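Home Products Mixers Outboard Support Dealers

Noko Adell 12 Rackmount Line Mixer

The Adell 12 is a line mixer for broadcast suites, teaching studios and small production rooms. It accepts 12 balanced line inputs and delivers a stereo main output with a separate mono feed for monitoring or recording.
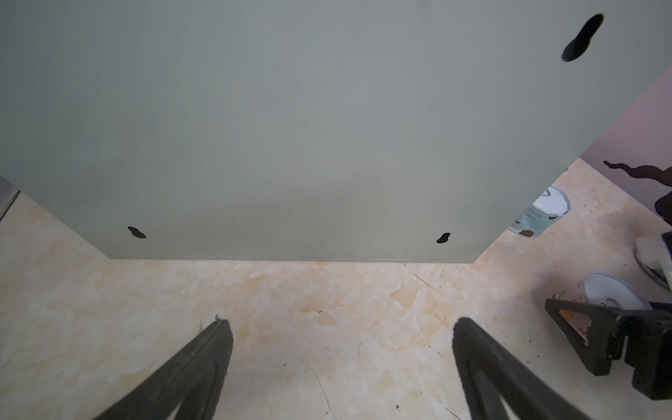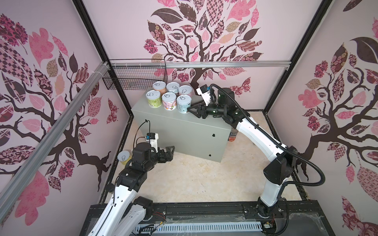
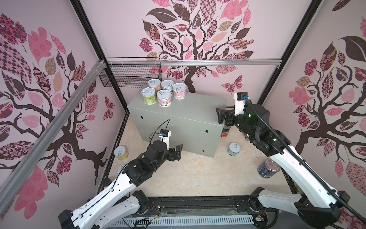
Can the Adell 12 be used with microphones?
Microphones must be connected through an external preamplifier. The inputs accept line level signals only, and no phantom power is supplied. Noko recommends the Zulu two-channel preamplifier, which may be connected to any pair of inputs with standard balanced cables.

Signal path
Each channel has a level control, a pan control and a mute switch. Channels 1 and 2 also have a low-cut filter set at 94 Hz, which reduces stage rumble and handling noise. The filter is switched from the front panel and has no effect on the mono feed, which is taken ahead of it.

Connections
Inputs and main outputs are on quarter-inch balanced jacks. The mono feed is on a male XLR connector. Two units may be joined with the Girno link cable to provide additional inputs. When units are linked, the main level control on the first unit governs both. The link cable is sold separately.

Power
The mixer is supplied with an internal power unit and a detachable cord. Customers should confirm the voltage setting with their dealer before ordering for use outside the United States.

Ordering and warranty
The list price is $700. Schools and public broadcasters may apply for institutional terms through any authorized dealer. Over 300 dealers carry Noko products. The warranty covers parts and labor for two years from the date of purchase and requires a completed registration card. Units returned for service must carry a return number issued by the support department.

Specifications are subject to change without notice. Page revised 10/11/03.

Copyright Noko Audio. All rights reserved. | Contact Sales | Back to top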